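4.2 Record keeping habits among the owners

Most of the owners we spoke with in Rurberg had started out keeping their accounts the way their parents had, with a paper ledger and a shoebox for receipts, and a good many of them were still fond of it. Of the 886 small firms on the town register, 700 returned our first survey, and we remain very grateful for the patience that went into those answers (several people wrote long notes in the margins, which we read with pleasure). The question we cared about most was a simple one: how many days pass between a purchase and the moment somebody writes it down?

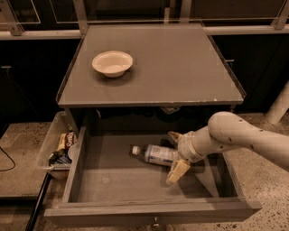 The middle value was 13 days, a good deal longer than we had guessed when we planned the study. Owners who had taken even one evening course in bookkeeping tended to be quicker, and they were also more likely to keep household spending apart from the firm's. Semeniuk, who carried out the interviews in October, found that many people felt a little ashamed of their backlog and would bring it up before she had asked. We had not planned for this, and we added a question on it to the second survey.

Small purchases were the ones most often lost. Rent and wages nearly always reached the ledger, while things bought with pocket cash, such as stamps, cleaning cloths or a drink for a visitor, often never got there at all. Pasaribu's earlier work with shopkeepers in Bandara showed much the same pattern, and we have borrowed her term "counter spending" for it, with thanks.
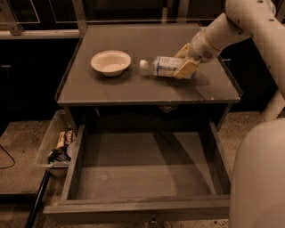
Figure 3. Bottled water beside a bowl on a gray tabletop.

We coded counter spending separately from office supplies, though the line between the two was sometimes hard to draw and we talked over the doubtful entries together. The full coding rules are given in Appendix B.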